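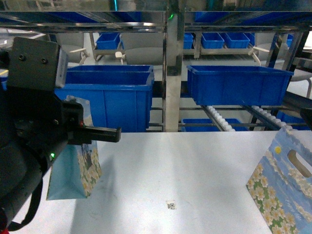 Search products
Search

Stirkulora Compost Tea Brewer, 20 Gallon
3rd January | By Luana Coutinho

If you've been feeding your vegetable beds with bagged fertilizer and would like to lean a little more on your own compost, the Stirkulora is a friendly place to begin. We brought it into the Zano range in December after a long season of growers asking us for something bigger than a bucket and smaller than a farm tank (we heard you, we really did!), and I've been brewing with it for my own kale and leeks ever since.

You fill the tank with rainwater, hang the mesh bag of finished compost from the lid hook, and switch on the air pump. A brew takes around 24 hours in mild weather, a bit longer in a cold shed. Use it the same day, straight onto the soil or through a watering can, and keep it off salad leaves you're about to pick. 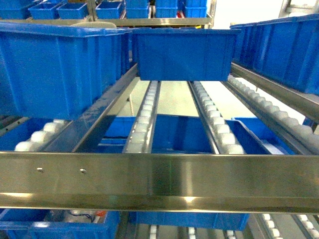 What comes with it

- 20 gallon tank with screw lid and drain tap
- Fisero air pump with 7 feet of hose
- 2 mesh compost bags, washable
- Printed brewing guide

Price: $192, lid and pump included. Spare bags are sold separately, and the Aitken hose fitting will go on the drain tap if you'd like to run a drip line from it.

Cleaning is the one chore I'd ask you not to put off. Rinse the tank and the air hose as soon as you've emptied them, while everything is still loose, and leave the lid off overnight to dry. I once left mine for a long weekend and spent a good part of the next morning with a bottle brush!

Related items
Aitken Hose Fitting
Zano Worm Bin Starter Kit
Fisero Replacement Air Pump
Zano Compost Thermometer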